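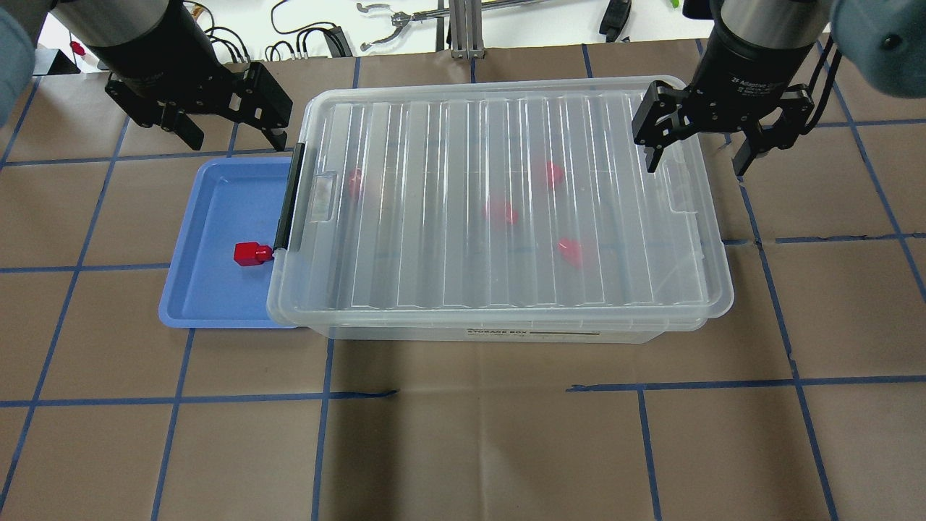 *Two-arm station over the taped work surface, with a lidded storage box and a blue tray.*

# Wakeo Two-Arm Teaching Station

The Wakeo is a bench station for teaching a task to a pair of robot arms by remote control. The operator holds two hand controllers, the arms follow, and every run is saved as a demonstration you can replay or use for training.

It suits jobs that need both hands: taking lids off boxes, sorting small parts into trays, passing an item from one gripper to the other.

**Included**

- 2 hand controllers with squeeze triggers for the grippers
- Foot pedal – press to start a run, press again to save it
- Head-height camera mount
- Recording software, one license
- Blue tape and a roll of kraft paper for the table

**Recording**

- Rate: 25 frames per second
- Onboard storage: 200 runs, then export over the network
- Recommended memory on the host computer: 32 GB

Arms and grippers are sold separately. The left and right grippers can be different models, but each needs its own profile in the software.

Setup and first-day training are handled by Henok Wubshet at Brivau. For a quote, send us your arm model, table size and a short note on the task. New orders ship from September.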